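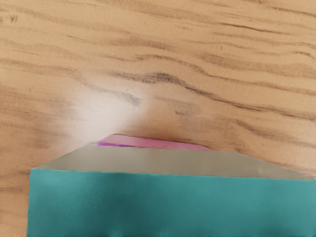
Prieto objects that the word "teaching" promises too much, and that an arm guided through a motion has been handed a record and little else. The objection is a fair place to begin Chapter 6. A record of joint positions and gripper commands is indeed what a demonstration leaves behind. Whether a machine can draw anything general from that record depends on how the demonstration was given, how many were given, and how much the starting conditions were allowed to vary.

This chapter considers two ways of showing a task to a robot arm. In kinesthetic teaching, a person takes hold of the arm and moves it through the task. In teleoperation, the person works at a distance, using a handheld controller, a keyboard or a second arm, and the robot follows. Both methods apply to physical arms. In simulation only the second is generally used, as there is no arm to take hold of.

The running task is block stacking: one cube is to be picked up and set down on another. It is a short task, yet it contains most of the difficulties met in longer ones. The operator must approach the first cube, close the fingers at a suitable height, lift, travel, align and release. In teleoperation the alignment stage calls for special care, for a viewpoint that serves well during the approach may hide the lower cube at the moment of placing.
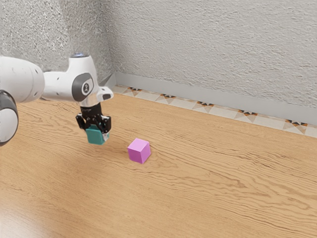

6.1 Recording a Demonstration

A demonstration is stored as a series of paired observations and actions. The Brostwood exercises that accompany this book provide 48 demonstrations of the stacking task, each recorded at 10 samples per second. The longest contains 1,335 samples, the result of an operator who paused repeatedly before the release. Most are far shorter.

Pauses of this kind deserve attention. A learner trained on them may come to pause as well, or may fail to leave the paused position at all. Two remedies are in common use: idle samples may be removed after recording, or the operator may practice until the motion is steady. The Clestetti controller layout, described in Section 6.3, was designed with the second remedy in mind -- it assigns the gripper to a single button and leaves both thumbs free for motion.

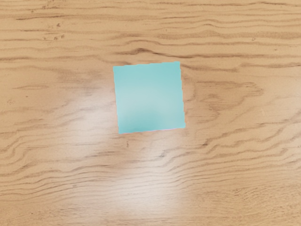
The choice between these remedies also affects how success is judged. A trimmed recording can no longer be used to measure how long the operator took, and students should therefore keep the original file alongside the edited one. The Gokance format allows both to be stored under the same entry, with the removed samples marked.

Before continuing, students should open the first recording in the set and find the sample at which the gripper command changes from open to closed. Almost 40 samples on either side of that point will be used in Section 6.2, where the grasp is treated separately from the motion that leads up to it.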